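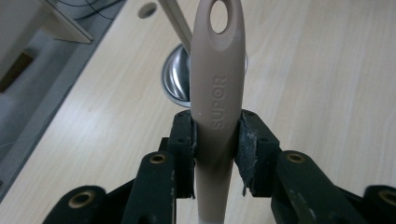 Progress report: hand-held grippers, equipment budget
Prepared by Lotte Verbeke for Joris Maes, Rurkberg

Two hand-held grippers remain in daily use on the kitchen utensil tasks. The linkages are serviceable. Finger padding is the main recurring cost, and the present stock will not last beyond April. Milan Visser has asked Plistent for a price on bonded replacement pads.

Spending to date is €1477 against an approved €3108. A further €900 is reserved for spare fingers and linkage arms, to be ordered from Clestlow once the drawings are signed off. 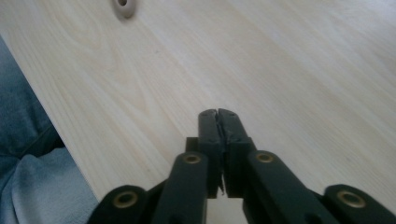

Gripper with fingers closed, at the table.

The order for a third unit is on hold. Guðlaug Zoëga recommends settling the pad specification first, so that all units take the same part. The remaining balance is kept back for that purchase.
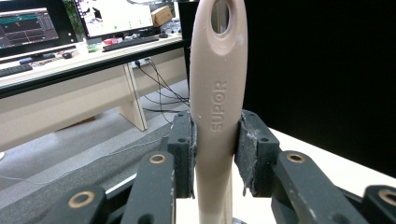 Can the spare parts money be moved to the third unit?
Only with written approval from Hilde Brouwer, as the two sums sit under separate budget lines.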